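Zervas Leader Kit — two-arm hand guiding and remote control
Print this page | E-mail to a friend
14 shares | 3 comments

I've been teaching arms the fiddly jobs for a while now, and the Leader Kit from Prarkska is the one I keep going back to! You hold a pair of light handles, the follower arms copy you, and every move gets saved as you go (foot pedal to start, foot pedal to stop — so easy). If you'd rather grab the arm and push it through the task yourself, flip it to hand-guide and it goes soft in your grip.

It ships with two handles, the pedal, a wrist camera for each arm and the Unadano recorder, which holds 1000 takes before you have to clear it out. Setup took me around 3 hours, mostly cables. Order number 2574, and the price was last updated in July.

My favorite practice job is sorting hot glue guns, cords and all. Those triggers and skinny handles make you slow down and think about your grip!

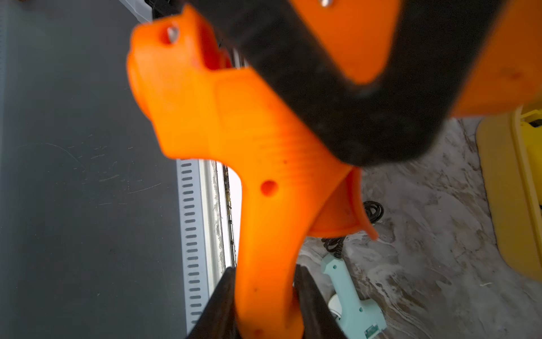

Wrist views, marble-look surfaces and all:
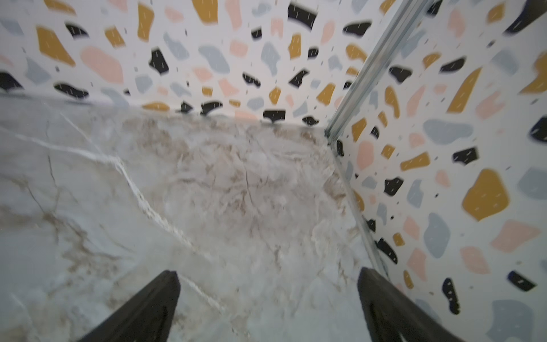
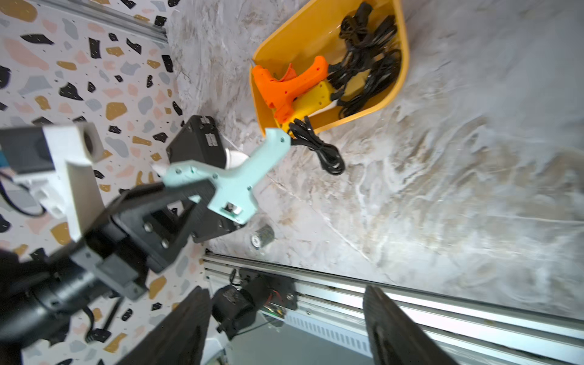
Do I need to know how to code to record a task?
You can do all of it from the handles and the pedal. I only open the laptop to name my takes and toss the clumsy ones.

3 comments | E-mail this page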